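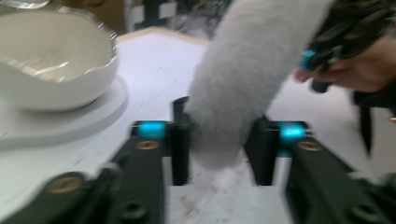
Openings > Data Operations > Demonstration Operator, Two-Handed Tasks
Last updated in May
Reading time: 3 min

Demonstration Operator (part-time, fixed term)
Prukwood, Westerberg site

Prukwood records manual demonstrations of household tasks for training robot manipulation policies. We are hiring six operators for the Kistik task set, which covers table clearing, wiping, dusting and the handling of soft items near tableware. Demonstrations are performed with hand-held grippers. No robot arm is driven during recording. A smaller part of the work uses the Hinent remote-control station, where the operator moves a pair of arms from a seated position.

The work

Each operator completes 600 accepted demonstrations over the term. A demonstration is accepted when the task is finished as written, the starting layout matches the task sheet, and both grippers stay tracked throughout. Rejected takes are repeated on paid time and are not counted against the operator.

Most Kistik tasks use two grippers, one per hand. The operator must be able to hold an object in one gripper while adjusting or releasing it with the other, at an even pace and without touching the object with the fingers. Soft and fibrous items take the most practice. Contact with them is hard to judge by eye, the shape changes under load, and a grasp that looks closed may hold only the outer fibers.
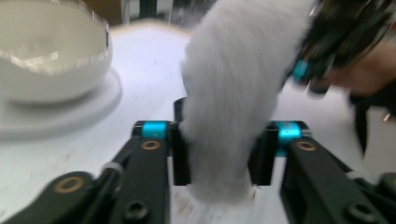

Ceramic items stay on the table during many of these tasks and must not be struck or dragged. Operators are expected to plan the approach path before closing the gripper and to stop the take if a bowl or plate moves when the task sheet says it should not.

Duties
- Set the table to the layout on the task sheet
- Run the gripper calibration at the start of each session and after any drop
- Record demonstrations and mark each one complete, failed or uncertain
- Note slips, double grasps and regrasps in the session log
- Clean the surface and objects between task groups

Requirements
- Full use of both hands, with a steady grip for repeated short periods
- Able to stand at a table for most of a session
- Able to follow written instructions exactly, including ones that seem slower than necessary
- Basic computer use
- Written and spoken English

Experience with teleoperation, motion capture, lab work or assembly is useful but not required. Left-handed applicants are encouraged to apply; the current data is heavily right-handed.

Pay and hours

$17 per hour, including training and calibration time. Sessions are four hours with two breaks. Operators may choose morning or afternoon sessions and may change once during the term. Parking is free.

How to apply

Send a one-page resume and your preferred session to Maj-Britt Engström, Data Operations. Selected applicants attend a paid trial at Westerberg on a Friday, starting at 9:30 a.m. The trial consists of a short tracking exercise and two table tasks. Aoi Mizuno runs the trial and answers technical questions about the grippers and the Hinent station. Reference number 720 should appear in the subject line.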